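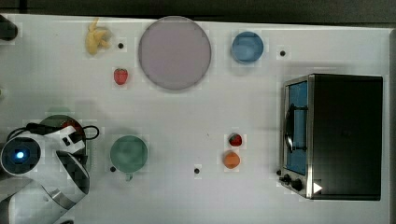
Jiltberg Shared Workshop
Machine Room Inspection Checklist: Vertical Mill and Manual Lathe
Period: November 2024
Inspector: Wenceslao Herrera
Form 3183

Each item is marked Pass, Attention, or Fail. An item marked Attention may remain in service, but the comment must be answered in writing by the next inspection. An item marked Fail is locked out until the inspector signs the release line.

Section A. Vertical mill (Toltus, knee type)

A1. Emergency stop cuts power to spindle and feed
Pass
Tested at the front panel and at the pendant. Both latch, and both require a deliberate twist to reset.

A2. Spindle guard in place and interlock working
Attention
The interlock stops the spindle when the guard is opened. The hinge screw had backed out and was tightened during the inspection. Please apply thread locker when the guard is next removed.

A3. Drawbar wrench stored on its hook
Fail at first visit, Pass at second visit
The wrench was found on the drawbar with the machine unattended. The item was discussed with the section lead. Users are reminded that the wrench does not leave the hand until it is back on the hook.

A4. Table travel stops secure on X and Y
Pass
The left X stop was replaced in September. The new part is steel and is a close fit in the slot.

A5. Power feed disengages at the stops
Attention
Disengages correctly to the right. To the left, the lever hesitates before dropping out. The machine may be used, but the left feed is not to be run unattended against the stop. Cleaning of the trip mechanism is requested.

A6. Way wipers and covers
Pass
Rear cover has a short tear along the fold. Not yet open to chips.

A7. One-shot oiler filled, lines delivering
Pass
Delivery checked at the knee and both saddle ways.

Section B. Manual lathe (Nundholm)

B1. Emergency stop and foot brake
Pass
The brake was tested at 700 rpm with the chuck empty. The spindle came to rest in nearly 2 seconds. The limit on this form is three.

B2. Chuck guard
Pass
Guard window is scratched but can be seen through. Replace when convenient.

B3. Chuck key is the self-ejecting type
Fail
A plain key was found in the tool tray along with the correct one. The plain key has been removed from the room and will not be returned. Item released after removal. W.H.

B4. Jaws numbered and matched to chuck
Attention
Outside jaws are a full set. One inside jaw carries no readable number. Stamp or discard.

B5. Leadscrew cover and half-nut lever
Pass
Lever engages and releases cleanly. The threading dial was loose and has been snugged.

B6. Tailstock clamp
Pass
No comment.

Section C. Electrical

C1. Disconnects labeled and within reach
Attention
The mill disconnect is labeled. The lathe label has faded and cannot be read from the operator's position. A new label is on order from Bunting.

C2. Cords, plugs, and strain relief
Pass
The work light cord on the lathe now runs behind the splash guard, as requested in the previous report.

C3. Panel doors closed and latched
Pass

Section D. Floor and general

D1. Clear space of 30 inches on the operator side of each machine
Attention
The lathe has the required space. At the mill, a rolling cart of vises had been left within the marked area. It was moved. The floor tape at that corner is worn and should be laid again.

D2. Chip brushes and hooks available
Pass
Compressed air is not to be used on the ways of either machine.

D3. Eye protection at the door
Pass
Several pairs are badly scratched and were set aside for disposal.

D4. Oily rag can has a self-closing lid
Pass

D5. Coolant condition
Attention
The mill sump has a slight odor and tramp oil on the surface. Skim now, and change the coolant if the odor remains.

Items to be answered in writing: A2, A5, B4, C1, D1, D5

Replies are to be entered on the back of this form and initialed. A reply of "noted" is not accepted for any item in Section A.

Released for use with the restriction on left power feed stated in A5.

Signed: Wenceslao Herrera, Inspector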